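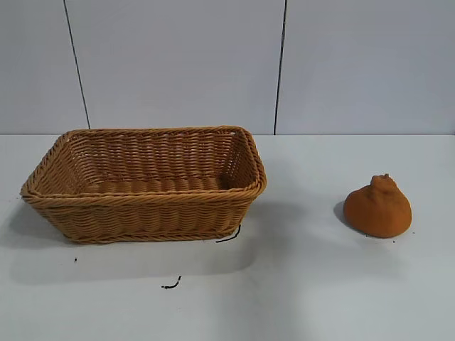 Has anybody here had luck teaching a pick and place by remote control when the thing being picked up is soft? I've got a small tabletop arm (a Flurnel, the cheaper one) on loan from our makers' group in Gusturside, and I'm trying to teach it one job: pick up a squashy thing, put it in a basket, go back to the start. I drive it with the hand controller, it records what I do, then I train it overnight on the recordings and see what it's learned. My basket is the rectangular woven sort with the thick twisty rim, over on the left, and the orange lump goes on the right with a good stretch of bare white table between them. It's puckered into a little knot at the top so there's something to grab. Simple enough, I thought!

So far I've recorded 111 goes at it. Watching them back, I'm quite pleased with my driving. The arm does not seem to share my opinion. What it does when I let it run by itself:

It reaches for the orange thing well enough and nine times out of ten closes somewhere near the knot. Then it sets off towards the basket and either comes in too low and nudges the near end of it, or it gets over the top and just hangs there, dithering, opening and shutting a tiny bit, and never lets go. I left it dithering while I made a cup of tea and it was still at it when I came back.

I've tried moving the basket nearer the front and that made everything worse, so I've put it back close to the wall. I've also tried training for twice as long, no difference that I could see. The fan on my computer is now the loudest thing in the house, mind.

So really I'm after two bits of advice. Do I need a lot more recordings, or better ones? And is it daft to be doing this with the hand controller when the arm can also be put in floppy mode and pushed about by hand? I went for remote because I didn't want my own arm in the camera's view, but I do find it hard to judge height on the screen.

Posted by tinpot_gantry, September 2023

ribwort

More recordings. It's always more recordings. You want thousands.

oddsocks_and_servos

I don't agree that you need thousands for one job on one table, though I can see why people say it. I did a very similar thing last winter with a felt ball and a bread tin, and I'd put money on your dithering being down to how you drive and not how many goes you've recorded.

Have a look at your own recordings and see what you do at the moment you get above the basket. I bet you stop. I did, every single time. I'd get over the tin, pause, peer at it, shuffle a bit left, pause again, and then finally let go. To me that was being careful. To the arm it's a great long stretch where the right answer is "stay still", followed by one tiny moment where the right answer is "open", and the two moments look exactly the same to the camera. So it learns to stay still. Mine hovered like a wasp over jam.

What sorted it for me was practising without recording until I could do the whole thing in one go, no stops. Pick up, lift, across, down a touch, open, away. Then I recorded a fresh batch and left the old lot out completely. I know it hurts to throw them away. Keep them in a folder if you must, just don't train on them yet.

Next, the bumping. You say it's hard to judge height on the screen and I believe you, so stop trying to judge it. Lift a lot higher than feels needed, straight up, before you go sideways at all. A silly, showy lift. If every recording has that big lift in it the arm will copy it, and then a bit of wobble in the height doesn't matter. If you've been skimming across in a nice low curve to save time, it's copying that too, only less neatly than you do it, and clipping the end of the basket on the way in.

Also your picture shows one spot for the basket and one for the orange thing. Is that where they've been for every recording? If so I'd start shifting the orange thing about, a hand's width this way or that, and turning it a bit too. A soft thing never sits quite the same twice and if it's only ever seen it plonked in one place it'll reach for the place and not for the thing. I'd leave the basket alone until the rest works. One thing at a time or you'll go mad.

Oh, and give the table a wipe! There's a bit of black wire or string by the corner of the basket and another little squiggle in front of it. They show up really dark against all that white. Probably harmless, but if they were lying there for all your recordings and then one day they're not, you've changed the view without meaning to, and you'll be hunting for a fault in completely the wrong place. Ask me how I spent a whole June weekend (it was a raisin).

marrowfat

Agree with nearly all of that, so I'll stick to the bit about pushing it by hand, which I've done a fair amount of with the same make of arm.

It's lovely for getting heights right. You feel where the rim is, you can look straight at it with your own eyes, and you'll do a cleaner drop into the basket than you ever will squinting at a screen. The downside is the one you've spotted: there's a great big human arm in every recording and it won't be there when the thing runs by itself. Some people get round that by pushing it through by hand, saving only the movement, then clearing out of the way and letting the arm play the movement back while the camera records. That does work, but with a soft object you have to put it back in very nearly the same spot for the playback, knot and all, or the fingers close on air. I gave up on it for cloth. For wooden blocks it's grand.

A sort of halfway house: stay on the hand controller but don't look at the screen. Sit to one side, where you can see the gap between the bottom of the load and the top of the basket, and drive while watching the real thing. The one thing to be careful of is that you're then using a view the arm hasn't got. If its camera can't tell how high it is, it can't learn to do what you're doing, however nicely you do it. So check your recordings and see if you can tell from them alone when it's safe to let go. If you can't, the arm hasn't much chance. Move the camera, or add a second one from the side if your kit allows.

And on numbers, there's a write-up from the Riis club that people pass about. They did socks into a tub, got to 1349 recordings and had a right old struggle, then started again with fewer and tidier ones and were happier. I wouldn't treat it as gospel, it was their table and their arm, but it cheered me up at the time.

One last thing, check how fast you let go. If you squeeze the trigger open slowly, a squashy thing can cling to one finger and swing. Open it all the way, quick, and hold it open for the trip home.

tinpot_gantry

Oh dear, I've just watched a dozen back and yes, I stop over the basket every time. Sometimes for ages! And I do the low curve as well, I was rather proud of that curve. Right, table wiped, big silly lifts from now on, and I'm going to have a practice tonight sat round the side before I record anything. Will come back and say how it goes. I'd seen a secondhand side camera on Flestov too, so that may be next if I still can't tell the height.

We use cookies to keep you signed in and to count visits to our pages. By carrying on you agree to this. Accept all | Manage my choices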